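Report of a visit to the Sosivthorpe shared workshop, 28 September 2020

Members were received by Giorgia Grasso and Italo Costa, who have been building a small robot arm there since May. The arm is intended to take coloured discs from a rack and set them down on the bench. The control board is the third to be tried - the first two were returned to Trestov - and the budget of 500 pounds has so far been respected.

Mr Costa explained that the wrist camera had been moved twice to give a closer view of the gripper.
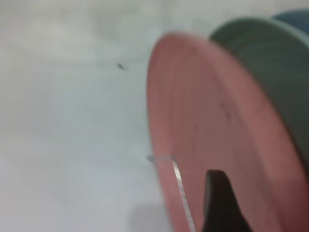

The software remains the work of Ms Grasso, who expects to rewrite the grasping routine before winter. A second visit was agreed in principle, and Fulvio Rizzi will write to members with the arrangements.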